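Prulov Forums > Home > Tidying and Storage
Thread: Where do your glasses live?

joar_h
I own 3 pairs of reading glasses and can find none of them. My wife says they should have a home. I say they have several, and that's the trouble. What do people do? I've looked at the Tono tray, the one with the felt lining, but a tray is just a smaller table to lose things on.

bohdana.k
Hook inside the closet door. Cheap, and you can't set a coffee mug on it.

OranuchH
Hooks bend the temples over time. Mine went so crooked that I looked permanently skeptical in meetings. Hard case, same drawer, every night.

bohdana.k
Mine have hung there for two years and they're fine. What are you hanging them on, a meat hook?

OranuchH
A coat peg, if you must know. Wire frames are soft. Yours are probably those thick plastic ones you could drive a nail with.

joar_h
Two of mine are wire. The third is plastic and has been sat on, so it's sort of its own category now.

Vasylyna D
I'm with the drawer people, but skip the hard case for the pair you use all day. You'll stop closing it by the second week, then you'll stop using it, then it'll turn up full of paper clips. A strip of old towel along the front of the drawer does the job. Lenses up.

nstasiv
Before anyone buys anything, pay attention to where you take them off. I take mine off standing up, halfway to somewhere else, so anything that needs two hands is out. I ended up with a short Nassar cup by the kettle.

bohdana.k
A cup! And you people were worried about my hook. How do you get them out without thumbprints all over the lenses?

nstasiv
By the bridge or the ends, like a civilized person. Thin wire frames don't give you much to hold, so go easy.
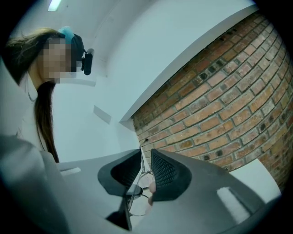 Reply 11
OranuchH
Fine, but a cup by the kettle means steam and grease. You'll be wiping them more than wearing them.

nstasiv
I wipe them on my shirt. Go ahead.

OranuchH
I'm going to pretend I didn't read that.

joar_h
Update: tried the towel strip. Found one pair in the drawer when I went to clear it out, under the Droltetti catalog from December. They'd been living there on their own initiative. Two to go.

Vasylyna D
Check the top of your head.

joar_h
Make that one to go.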